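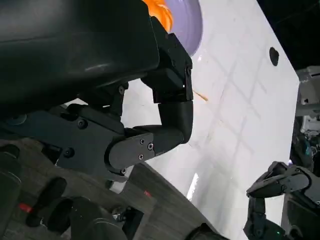 Gripper finger over the white work surface.

Minutes of the Meeting of the Drainage and Water Supply Group, Punberg Allotment and Smallholding Association

October, 7.30 pm, upper meeting room

Chair: Ramiro Paredes
Present: 19 members, as per signing-in sheet
Apologies: received from the plot holders of Lower Field, rows C and D

1. Minutes of the previous meeting

Approved with one correction. Under item 4, "inlet valve" should read "outlet valve". The Chair signed the corrected copy.

2. Matters arising

2.1 The stopcock key for the east standpipe has been returned. A second key has been cut and is held with the gate keys.

2.2 The letter to the water company about the meter reading has been sent. No reply to date. Chair to write again if nothing is received before the next meeting.

2.3 The broken cover on the inspection chamber by the compost bays has been replaced with a cast-iron one of the same size. Invoice passed for payment.

3. Main supply pipe

3.1 The survey by Kowalchuk was circulated in advance. The pipe from the boundary meter to the second standpipe is in sound condition. The section beyond the second standpipe is older, has been repaired at several joints and loses pressure when more than two taps are open.

3.2 Two options were put to the meeting: (a) replace the failing joints only; (b) replace the whole of the older section in blue polyethylene pipe, laid at the depth given in the survey, with a new isolating valve at each standpipe.

3.3 A member asked if option (a) could be done by work party. The Chair said it could, but the supply would be off for each repair and the survey expects further joints to fail within the life of the current lease.

3.4 Kowalchuk have quoted £2,697 for option (b), including trench reinstatement and excluding VAT. A quotation was also requested from Prendiva, who declined to tender for work of this size.

3.5 It was proposed and seconded that option (b) be recommended to the general meeting. Carried, with two against. The dissenting members asked for it to be recorded that they would have preferred a third quotation.

3.6 Work to be carried out after the water is turned off for the winter. Plot holders along the route will be told in writing which beds must be cleared — the trench line will be pegged first.

4. Rainwater storage

4.1 The group considered the purchase of additional tanks for the communal shed roof. The present tank overflows in wet weather and the overflow runs across the path.

4.2 The Ruvon tank with a capacity of 500 litres fits the existing base. Two could be linked at low level, provided the base is extended by one row of slabs.

4.3 Agreed to buy one tank now and review the second in spring. The overflow is to be piped to the ditch and not to the path.

4.4 A lid with a lock is to be fitted at the time of installation. An open tank will not be accepted.

5. Ditch on the northern boundary

5.1 The ditch is silted for most of its length and the culvert under the track is partly blocked. Standing water was reported on seven plots after the last heavy rain.

5.2 The lease places clearance of the ditch on the association and the culvert on the landlord. Chair to send the landlord a copy of the relevant clause and ask for a date.

5.3 Spoil from the ditch may be spread on the bank only. It must not be put on plots until the weed roots have been raked out.

5.4 A member asked about raising the path beside the ditch. Deferred — levels are needed first.

6. Hosepipes and sprinklers

6.1 Unattended sprinklers were reported on three occasions in the summer. The rule stands: hand-held hoses only, one per standpipe, and no filling of ponds from the mains.

6.2 The wording on the noticeboard is out of date and refers to the old hours. Revised wording agreed and to be posted.

7. Any other business

7.1 The float valve on the trough near the bottom gate is sticking. To be cleaned and, if still faulty, replaced from stock.

7.2 A request to fit a private tap on plot 7 was refused under the existing rules.

Actions

2.2, 5.2 — R. Paredes
3.5 — recommendation to go on the agenda for the general meeting
4.3 — order for tank and slabs to be placed this month
6.2 — notice to be replaced

The meeting closed at 9.10 pm.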